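Lelley Household Words

A plain list of everyday words for things around the house, with the regional names people use for them

Hello, and thank you for stopping by! Lelley is a small word list that started as a family argument about what to call the thing you drain pasta in (colander or strainer, and we still don't agree) and grew from there into something we thought other people might like to use. It holds 966 entries, all of them in English, and each one is an ordinary object or chore together with the names our contributors grew up calling it.

What you'll find in the download

entries.csv is the main list, one word per line, with a short meaning and a sample sentence
regions.csv links each word to the places where people told us they say it
notes.txt is the long and rambling one, full of stories that wouldn't fit anywhere else
CHANGES.txt is what it sounds like

The columns in entries.csv are word, meaning, room, sample and sender. The room column is a bit loose, I'm afraid. A bucket can live in the kitchen or the garage or out on the back steps, so we put down whichever room the sender mentioned first and left it at that. If you'd like to sort by room, please treat it as a hint.

Where the words came from

Most of them arrived by letter and email after Jacqueline Poulain put a notice in the Panganiban neighborhood newsletter in April. She was hoping for a dozen replies and ended up with a kitchen drawer full, some written on the backs of recipe cards. Khôi Tôn typed up the first 600 entries over a good many evenings, and I did the rest, more slowly and with more tea.
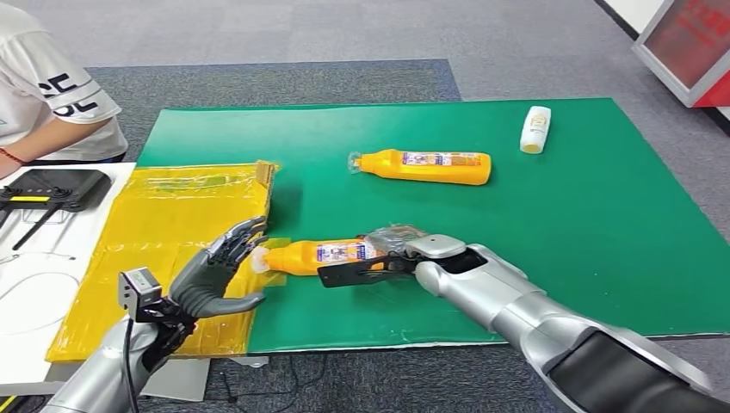 We kept people's own spelling wherever we could. When two senders spelled the same word differently, both spellings are in the list, and the second one has "see also" in its meaning column. There are 13 words we couldn't settle at all, mostly names for the heel of a loaf of bread, and those are marked "open" so you can find them and write to us if you know better (please do, we love getting mail).

Known problems

The sample sentences are uneven, and a few run on much too long. The Menon family's words were entered twice in the first version, which has been fixed. Accented letters can look wrong if your spreadsheet program doesn't open the files as UTF-8.

Using the list

You're welcome to copy it, print it, teach with it or build a crossword out of it. A mention of Lelley is kind but not required. Senders' full names have been left out, and the sender column holds initials only.

Last updated Monday, September 22, 2025.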